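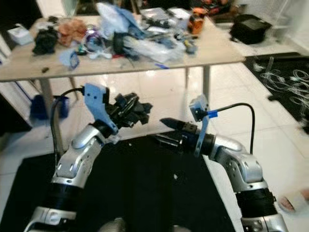
I switched the house backups from Hatulero to Tarken in March. The old job copied everything every 24 hours, changed or not, and the disk filled up in almost two weeks. Tarken stores only changed blocks, so a nightly run is short.

Restores are slower – it has to rebuild each file from its pieces. I tested two folders and the checksums matched.

Retention is still set too long. I also need to move the Draltex share, which uses a different file system and drops permissions on copy.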